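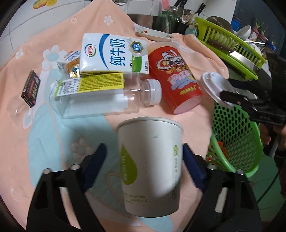 Giltholm Home Forum > Kitchen & Coffee > Paper cups for a bake sale table, hot drinks

pinecone_jar
05/12/2018
need cups for hot cider and coffee at our fall thing in October, outdoors, one long table. 40 people, maybe they take 2 drinks each. last year we got the thin ones and everybody was double cupping by noon. what do you all buy? don't want foam.

mudroom6
Double wall. Done. Costs more but you stop handing out two cups per person so it evens out.

tallgrass
Disagree w/ mudroom. Single wall plus sleeves is cheaper and the sleeves keep if you don't use them. Double wall takes up a ton of space, I had boxes of them in my hall closet til spring.

pinecone_jar
space is a problem, yeah. all of it rides in my hatchback with the folding table

mudroom6
Sleeves fall off. Kids pull them off and then they're in the grass. I've picked up enough of them.

tallgrass
so get the snug ones?? Mendex sleeves fit 12 oz fine, never had one slide. the Clurnico ones yes, those drop right off

oldporch
Whatever you get, check the rim. Want a tight rolled rim or the lids pop when somebody squeezes. And buy lids from the same place as the cups. I bought Vilela lids for some other cups and they almost fit, which is worse than not fitting. Cider down my sleeve.

junebug_again
seconding the lids thing. also fill them lower than you think. folks walk around with these

mudroom6
Lids on cider is a waste, people want to smell it.

oldporch
People want to not get burned mudroom

pinecone_jar
ok lids for coffee, no lids for cider? or is that dumb

junebug_again
not dumb, thats how we do it. kids cider we just let cool in the pitcher first, then plain small cups, no sleeve no lid

tallgrass
one more thing, wind. empty stack WILL go over. put it in a loaf pan or a crock, upside down so no leaves get in

mudroom6
Agree on that one at least. Also clip the tablecloth, 6 clips if it's a long table. A cloth that moves takes the drinks with it.

pinecone_jar
going single wall 12 oz, Mendex sleeves, lids from same brand as the cups. small ones for the kids. does anyone know if the compost bins at the park take these?

oldporch
Ours doesn't. There's a lining inside most of them. Call and ask, it's different town to town.

mudroom6
Still say double wall.

pinecone_jar
noted lol. will call the park tomorow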